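Changes to the Staff Dining Service at Ketthorpe

From the Office of Workplace Services
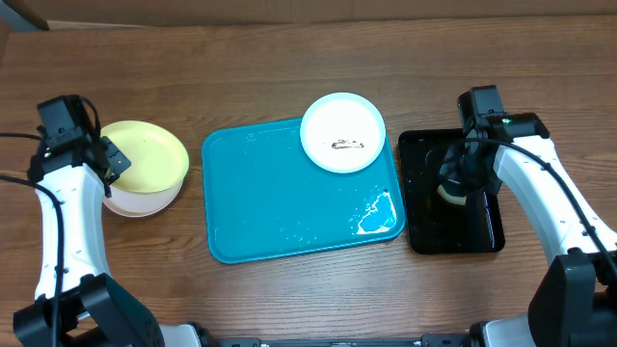 The staff dining room at Ketthorpe will move to a revised schedule of service on Friday, 27th June. The changes follow a review that began in December and drew on 1,247 survey responses from employees at the Ketthorpe and Hesholm sites. The Office of Workplace Services thanks all those who took the time to reply. A short account of the findings is given below, together with the arrangements that will apply from the start date.

Why the review was carried out

The present arrangements date from the opening of the east wing, when the dining room was planned to serve 500 people over a single lunch period. The number of employees based at Ketthorpe has since grown, and on most working days the dining room now serves 600. The kitchen has kept pace with this demand. The seating area and the payment counters have not, and the line at midday has regularly reached the main corridor.

Employees on the laboratory side of the building have been most affected. Many of them cannot choose when they leave their work, and a number told us that they had stopped using the dining room altogether. Several replies from Hesholm made a related point: staff who travel to Ketthorpe for meetings often arrive after the hot food counter has closed.

Bit-na So, who led the review, presented the findings to department heads in the spring. Her report recommended longer hours, a second payment point, and a clearer division between hot and cold service. All of these recommendations have been accepted. A further proposal, to introduce assigned lunch periods by department, was not adopted. It received little support in the survey, and department heads were concerned that it would separate colleagues who work together across teams.

Hours of service

Breakfast will be served from 7:15 a.m. to 9:30 a.m. Lunch will be served from 11:15 a.m. to 2:15 p.m., an extension of 45 minutes in total. The hot food counter will remain open for the full lunch period. Coffee, tea, fruit and packaged snacks will be available until 4:30 p.m. No hot food will be prepared after lunch.

The dining room itself will stay open as a seating area until 6:00 p.m. Employees may use it for informal meetings outside the lunch period. It may not be reserved, and groups are asked to give up tables to those who are eating.

Counters and payment

The hot and cold counters will be placed on opposite sides of the room. Employees who want only a sandwich, a salad or a drink will no longer need to join the main line. Each counter will have its own payment point. Both will accept staff badges and bank cards. Cash will be accepted at the hot counter only.

Badge balances will carry over without any action by the holder. Employees whose badges were issued before the Tekin system came into use should check that their balance appears correctly at the payment point. Any errors may be reported to the service desk on the ground floor, and corrections will be made within two working days.

Prices

The price of the standard hot lunch will not change. Soup, side dishes and hot drinks will also stay at their present prices. A small increase will apply to packaged snacks and bottled drinks, reflecting the amounts charged by suppliers. The new price list will be posted at the entrance to the dining room and on the internal services page one week before it takes effect. Prices will next be reviewed in December.

The menu

Dirceu Honorato, head of kitchen, has prepared a new menu cycle running over four weeks. At least one vegetarian main dish will be offered each day, and a vegan main dish will be offered on Tuesdays and Thursdays in addition to the salad counter. The survey showed strong support for keeping the lentil soup, the baked fish and the roast chicken, and all of these remain. The pasta counter, which was the subject of many comments about waiting times, will be replaced by a single pasta dish prepared in advance.

Portions will be offered in two sizes. Many employees said that they would prefer a smaller lunch at a lower price, and the kitchen expects that this will also reduce the amount of food left uneaten.

Allergen information will be displayed beside every dish and printed in full on the weekly menu. Employees with a severe allergy are asked to speak with the kitchen before their first meal under the new menu, even if they have used the dining room for many years. Recipes have changed, and dishes that were suitable in the past may now contain different ingredients.

Returning dishes

Dishes left on tables and windowsills were mentioned more often in the survey than any matter other than waiting times. Employees are reminded that they are responsible for returning their own dishes. The return area will be moved closer to the exit and will have separate sections for plates, glasses and cutlery. Paper napkins and food scraps should go into the bins provided before dishes are returned.

Dining room plates, glasses and cutlery should not be taken to offices or laboratories. Those who wish to eat at their desks may ask for a reusable container at either counter - a refundable deposit will be charged to the badge. Food and drink remain prohibited in all laboratory areas without exception.

Guests and meetings

Guests are welcome in the dining room when accompanied by a member of staff. Parties of up to six may come without notice. Larger groups should be registered with Birsen Kılıçarslan in Workplace Services by noon on the previous working day, so that the kitchen can plan for the additional meals.

Catering for meetings will continue to be ordered through the online form. Orders must now give a cost center at the time of booking, and orders without one will not be processed. Departments that share the Testex project account should name the responsible manager in the comments field. Cancellations made on the day of the meeting will be charged in full.

Access during the changeover

The counters will be moved on the two days before the new schedule begins. During this time only cold food and drinks will be sold, from a temporary counter beside the main entrance. Seating will be available as usual, although some noise should be expected in the morning. The side door to the courtyard will be kept closed while equipment is brought in. Employees who need step-free access to the courtyard should use the north corridor.

Comments and further information

Yiğit Ateş will be present in the dining room between noon and 1:00 p.m. on the first day of the new schedule to answer questions and note any difficulties. Written comments may be placed in the box near the exit or sent to Workplace Services through the internal services page. Employees at Hesholm should address their comments to Canan Başaran, who will bring them to the monthly services meeting.

Copies of the full review report are available on request from the service desk.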